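Okcombe Community Hall – Annual Fire, Electrical and General Safety Inspection

Date of inspection: October 19, 2020
Areas covered: main hall, kitchen, store room, back workroom, toilets, car park and side path
Areas not covered: roof space (hatch padlocked, key not on the board)
Previous inspection: May last year
Ratings used: OK / Minor / Action / N/A

A rating of Minor means fix it when convenient and before the next inspection. Action means fix it within 4 weeks and record it in the hall book.

1. EXITS AND PATHS OF TRAVEL

1.1 Front double doors open fully from inside without a key – OK

1.2 Side door opens fully from inside without a key – Action
The lever handle works but the door binds on the concrete in the last part of its swing. It needed a shoulder to get it past the high spot. Plane the bottom edge or grind the slab. Planing is cheaper, but the door has been planned for replacement twice now, so decide that first.

1.3 Exit signs lit – Minor
Sign over the side door is dim compared with the front one. Still readable from the stage. Replace the tube.

1.4 Emergency lights tested on battery – OK
All stayed on for the full test. Next discharge test due in May.

1.5 Paths to exits clear – Action
Stacked chairs were stored in the passage between the kitchen and the side door. The same comment was made last year. The chairs go on the trolleys under the stage. If there is no room under the stage, the old Worku trestle tables can go to the tip, as agreed.

1.6 Evacuation plan displayed – Minor
Plan by the kitchen door shows the assembly point on the north lawn. It moved to the car park gate when the garden beds went in. Reprint both copies.

2. FIRE EQUIPMENT

2.1 Extinguishers mounted, tagged and in date – OK
Tags stamped by Floditz Fire Services at the last service.

2.2 Extinguisher type suits the location – OK

2.3 Fire blanket in kitchen – Minor
Blanket is in date. The pull tabs are tucked up inside the pouch and can't be grabbed quickly. Pull them down.

2.4 Smoke alarms tested – Action
Store room alarm did not sound on the test button. A new battery made no difference. Replace the whole unit. The other 3 sounded as they should.

2.5 Hose reel – OK
Runs out freely. Slight weep at the nozzle with the valve open, none with it closed.

3. ELECTRICAL

3.1 Switchboard accessible and labelled – Minor
Labels are handwritten and fading. "Stage L" and "Stage R" appear to be swapped. Have the electrician confirm before anyone relabels them.

3.2 Safety switches tested – OK
Tripped on the push button and reset normally.

3.3 Portable appliances tagged – Action
Out of date: urn, floor polisher, both long extension leads in the cleaner's cupboard. No tag at all: Deledon fan heater in the office. The heater also has a nick in the outer sheath near the plug. Taken out of use and put on the office shelf with a note on it. Do not put it back until it is repaired or replaced.

3.4 Power boards – Minor
One board plugged into another behind the sound desk. Fit a single longer board.

3.5 Power points and switches undamaged – OK
Cracked plate beside the piano has been replaced since last time.

4. KITCHEN

4.1 Floor surface – Minor
Vinyl lifting at the join in front of the sink. Flat enough today, but it will catch a toe once it curls. Glue and roll.

4.2 Gas shut-off marked and reachable – OK

4.3 Hot water temperature – Action
Measured 50 degrees at the hand basin. The kitchen sink is hotter again and has a warning sticker. The basin has none. Fit a sticker now and ask the plumber about the mixing valve.

4.4 First aid kit – Minor
Short on burn gel and medium dressings. The contents list inside the lid is for a bigger kit than the one we have. Replace the list as well.

4.5 Rangehood filters – Action
Greasy to the touch. Wash or swap. The hire agreement says hirers wipe down the stove, and it says nothing about filters, so this falls to the hall.

5. TOILETS

5.1 Floors and drainage – OK

5.2 Grab rail in accessible toilet – Minor
One screw at the lower flange turns without biting. Rail itself is firm. Re-plug and tighten.

5.3 Outward-opening door, lock can be released from outside – OK

6. OUTSIDE

6.1 Car park surface – Minor
Pothole by the gate has been filled with loose gravel, which is spreading. Cold mix would hold better.

6.2 Side path – Action
Tree root has lifted a paver near the tap. Painted yellow in the meantime. The paver needs to come up and be relaid – paint is not a fix.

6.3 Outside lights – OK
Sensor light at the ramp comes on early enough to be of use. Timer for the car park light needs resetting when the clocks change.

6.4 Handrail on ramp – OK
Some surface rust at the bottom post. Wire brush and touch up at the working bee.

7. COSTS AND FOLLOW-UP

Quote held for the replacement side door: $494, supply only, fitting extra. The price covers a solid core door to suit the existing frame. Check it is still current before ordering.

Order of work: side door and passage chairs first, then the store room alarm, then tagging. The paver, the basin and the filters can be done in any order after that. Minor items are to be written on the sheet inside the office door and crossed off as they are done.

Add the roof space to the next inspection and find the key beforehand.

Photos

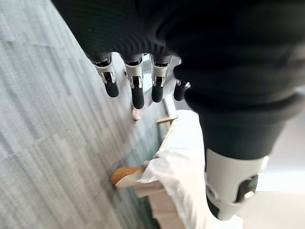
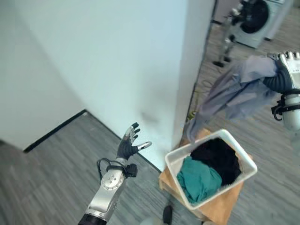
First photo: metal fingers with black tips, under dark knit fabric. Second photo: two arms with gloved hands, the right one holding a lavender-gray cloth.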